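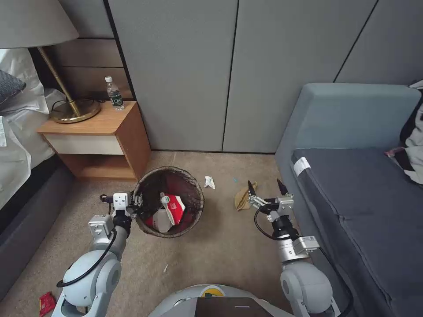 Re: [diddale-collect] Litter pickup task, how many layouts and how much mess

Sent: 4:40 pm
To: diddale-collect list

On the morning thread, the Karaca office wrote:

> We have read the task sheet for the bedroom litter set and have a few
> questions before we start our share in January.
>
> 1. Does one example mean one item into the basket, or the whole floor
> cleared?
> 2. Do you want the left arm doing anything?
> 3. How much do we change between examples? The sheet says "vary the
> items" and leaves it there.
> 4. What happens to the ones that go wrong?
>
> We would like to match what you did at Wollby so the two halves can be
> trained together.

Answers in order. I will put these in the task sheet too, but it may be a few days before I get to it.

1. One example is the whole floor. We record it as a single run and mark the pick and the release of each item afterward in Gruro. If you stop recording between items, the policy never gets to see the part where it has to choose what to go for next, and that was the weak part of the first model. It would drop one thing in the basket and then hang there. Please don't trim the pauses at the end of a pick either. We did that on our first 100 runs and had to go back to the raw files.

2. Yes. The left gripper goes to the rim of the basket and stays near it while the right one does the picking. Light baskets move when something catches the edge, and we want the left hand already in place when that happens. It doesn't need to grip the whole time. Hovering at the rim is fine, and so is a light hold, but pick one per run and stick with it. Runs where the operator switches back and forth came out with a lot of jitter in the left arm.

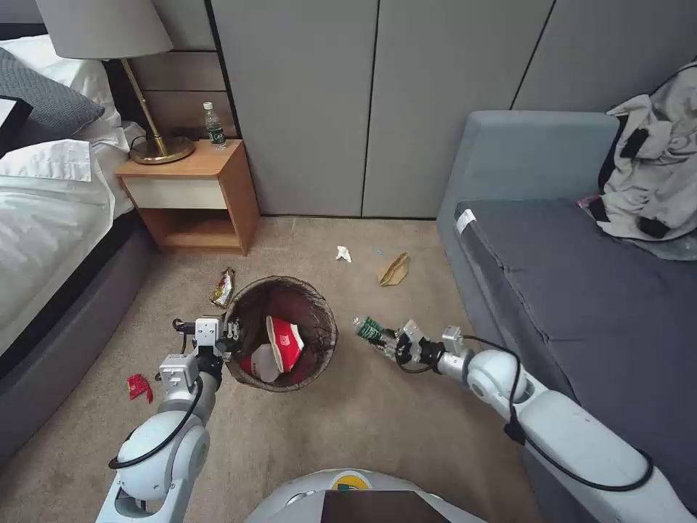
Bottle in the right gripper, left gripper at the rim.

Bottles should be held across the body like this one, with the neck toward the basket. If an operator picks one up with the neck pointing away, that's still a good run, but tag it "reversed" so we can balance the split. We have plenty of sideways grasps and very few of the other kind.

3. This is the one the sheet should have covered. Change the layout every run. By layout I mean where the items are on the floor and which items they are. Leave the furniture alone within a room. Change where the basket stands and which way the robot faces it every 20 runs, and include at least one position by the sofa. Our early runs all had the basket in the same spot between the bed and the sofa, and the model learned the spot. When we moved the basket it still reached for the old place.
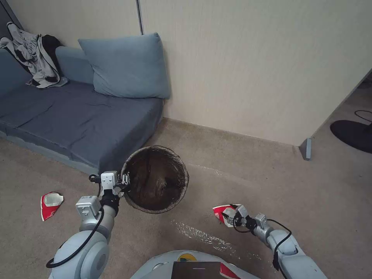

Basket by the sofa corner, wrapper in the right gripper.

For items, keep a mix of stiff and soft. Paper bags, tissues and snack wrappers are the ones that fail most, so they should come up more often than they would in a real room. Crumple them again between runs. A wrapper that has been picked up a few times goes flat, and after that every grasp looks the same. Put in small scraps as well, even the ones the operator will probably miss. If the operator gives up on a scrap after 3 tries, move on and finish the rest.

Don't clear everything else out of the room. Clothes on the sofa, a water bottle on the nightstand and so on should stay where they are. The model has to learn that those are not litter, and it can only learn that if they are there and the operator leaves them alone.
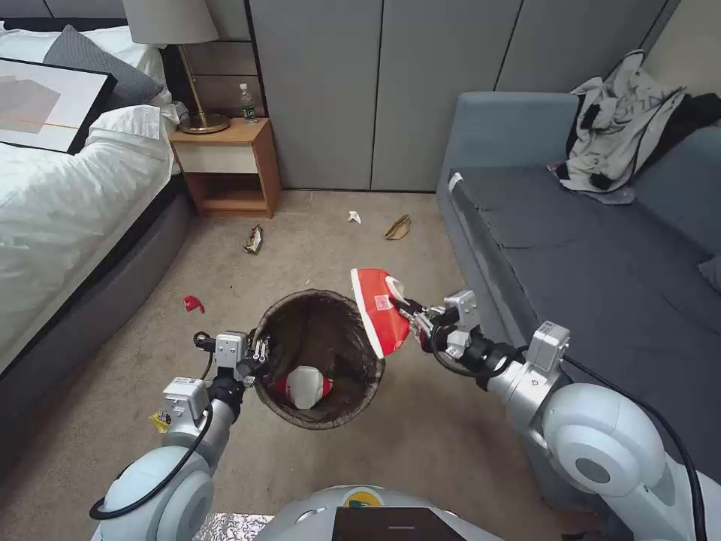
Release height is the last thing under question 3, and it matters more than we expected. Our operators started out letting go well above the basket, and the larger containers landed on the rim or bounced out. Now we ask them to bring the item over the rim and tilt it before opening the gripper, as with the red and white food container here. Cups and small wrappers can go straight down. Watch the basket filling up, too. We don't empty it during a run, and we start some runs with something already in it so the model sees both.

4. Keep them. A dropped item that gets picked up again is a good example, and we want more of those. Label the drop and the recovery separately. A run is only thrown out if the arm faults, if somebody walks into view, or if the camera feed has a gap in it. Throw it out whole – partial runs have caused us trouble in Gruro before.

The target for both sites together is 3000 runs. I would send the first 20 over before you go any further, and we will check the labels against ours and write back on the list.

Also, the version of the sheet on the Diddale page still has the old gripper speed limit in it. Use the one in the shared folder.

Wollby collection desk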